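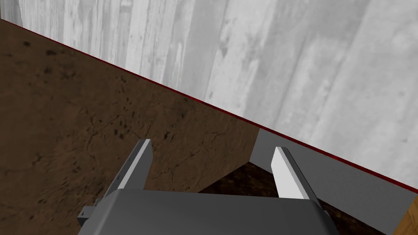
Posted by the Badawi household's night owl
February 2021

Day 13 of the sourdough. It has a name now, Stollitari, after the pasta shop in Trorside that shut in January, and it smells like the drains there did. Fed it at seven, 157 grams of flour, the good stuff from Prasley at a price I have not mentioned to my spouse. It rose an inch, thought better of it, and sank.

Baked anyway. Four hours of proofing for something the shape of a hubcap – and about as easy to slice. We ate two pieces each with a lot of butter and said it had character. Soup tomorrow. Must buy yeast.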